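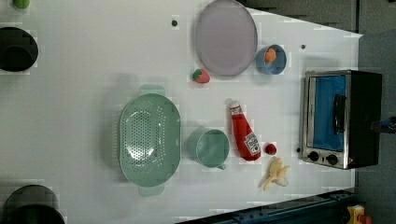 Grenutik Legal – Residential Property Team

My desk has been buried under one file since August and this week it finally went off to the Land Registry, so I'm allowing myself a blog post about it. (With the client's blessing, and with the road name left out.)

The house had never been registered. People are always surprised that's possible, but if a place hasn't been sold or mortgaged for decades it can easily have slipped past the whole system, and ownership then rests on a bundle of old paper. My client had lived there since she was married. She knew there were deeds. She remembered signing them, she remembered the pink ribbon, and she was certain they were "with Morelli", a firm on the high street where there is now a phone repair shop.

So began the Great Deeds Hunt! Morelli had merged into Zalex, and Zalex had moved office and sent all the old strongroom packets off to a storage company, and the storage company had an index typed up by somebody who spelled surnames however they fancied that morning. I asked for our packet under four spellings. The woman on the phone was lovely and a bit tired of me by the end. What came back was packet 371, which belonged to a completely different family and went straight back again, and then a fortnight later the right one, filed under the husband's middle name.

I do love opening an old packet. There was a conveyance with a hand-coloured plan, a receipted mortgage, a letter complaining about a drain, and an abstract of title that smelled like my nan's sideboard. What there wasn't was the conveyance to my client and her husband. The one document we needed most, and all we had was a carbon copy, unsigned.

Now, missing deeds aren't the end of the world. You can apply for first registration without them, but you have to explain what happened to them and prove ownership as best you can, and the explaining is done in a statement of truth or a statutory declaration. Ours ran to 24 pages with the exhibits. We put in old rates bills, insurance schedules, the carbon copy, a letter from Zalex confirming what they'd searched, and a lovely statement from the neighbour at number 77 who has watched my client trim the same hedge for most of her adult life.

The hedge turned out to matter, as it happens, because the coloured plan put the boundary on the far side of it and the fence is on the near side. We spent longer on that strip than on the rest of the garden put together. In the end we've gone with what's been occupied and said so plainly, and if the Registry wants to send someone to look, they can.

I put a short version of all this on our Trasteo page last month, asking whether other people had been through it, and the replies were better than anything in my textbooks.

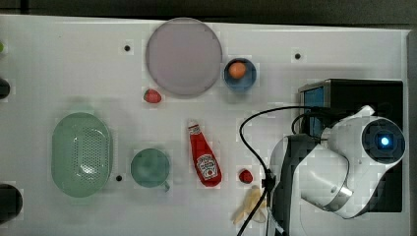 Ruth Mosquera wrote that her father's deeds were missing for almost a year and were found at a bank branch that swore it had never held them. She said to ask the bank twice, in writing, and to ask for the search under the old account number as well as the name. She also wished somebody had told her she might get possessory title to begin with, because she opened the letter and thought she'd lost the house.

That last point is a good one and I should have covered it. Possessory title means the Registry accepts you're in possession but hasn't seen enough to give you the top grade. You can still live there and sell, though a buyer's lender may want an indemnity policy, and you can usually apply to upgrade after 12 years. We've asked for absolute and we'll see what they say – I'm trying not to refresh the portal every morning.

If you've got deeds in a drawer at home, go and check all the pages are there. Then have a think about voluntary registration while everybody who remembers the ribbon is still around to sign something. The fee is lower than if you wait for a sale to force it.

Next time, shared driveways. I've got three on the go and they're all awful.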